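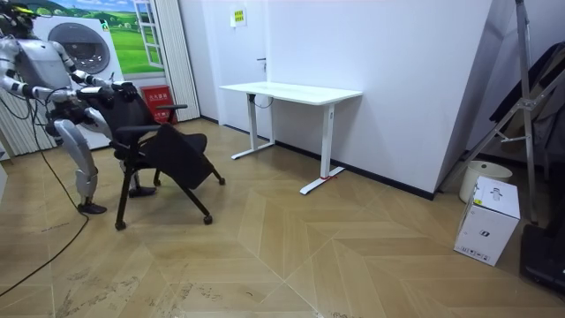 Llevo desde primera hora peleándome con las notas del proyecto de curso, así que las paso a limpio antes de que se me olvide lo de hoy. El ejercicio del grupo es el de siempre: que el robot (Ferri, para los que leáis esto desde Havent) deje la silla metida bajo la mesa sin arrastrarla de cualquier manera. Y la silla es un demonio, porque con las ruedecitas se va por donde quiere. Por eso insisto tanto en el agarre por arriba del respaldo, con el otro brazo más abajo, por el lateral — me gusta mucho más esa postura que la que traíamos en febrero, con las rodillas casi rectas.

Ginevra Pace defiende poner las dos pinzas arriba, una en cada esquina del respaldo. Simétrico, fácil de explicar a los nuevos, y le concedo que queda precioso. Mi duda es qué hacemos cuando haya que girar.
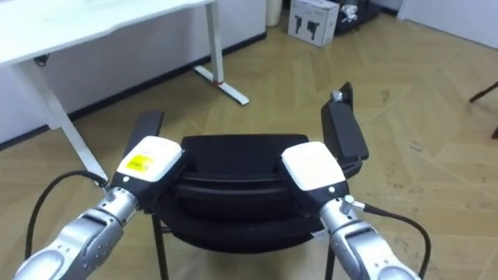

Cosas pendientes

Separar los intentos por tipo de agarre. Tenemos hasta 80 guardados y están todos en la misma carpeta, ¡un horror!

Decidir de una vez si la aproximación por el reposabrazos cuenta como agarre propio o como variante. Yo digo que propio, y además me parece la más interesante para la memoria.

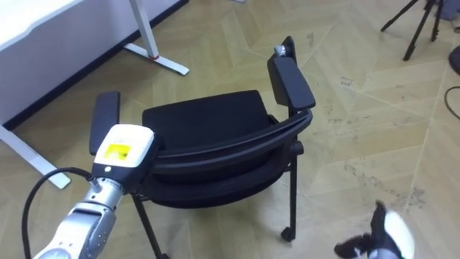
También quiero repartir mejor los turnos de mando, que siempre acabamos con los mismos. Cuatro personas por sesión me parece lo suyo: una guía, otra apunta, y las otras dos miran y protestan (protestar también ayuda).

Y falta escribir el apartado de la mesa, que tiene el borde delantero un poco curvado y eso cambia dónde conviene parar las pinzas.
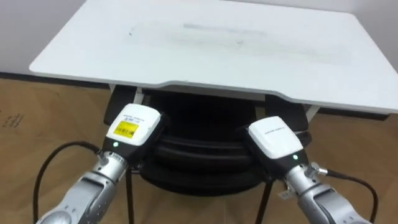 Drirncombe, 5 de mayo de 2024

Sigo por la tarde, ya con café. He releído el reglamento de la muestra de Roltholm y no dice nada de cuántas manos hay que usar, o sea que la discusión con Ginevra queda abierta. Propongo llevar las dos versiones y que cada una defienda la suya. Mañana le paso el borrador y que lo tache a gusto.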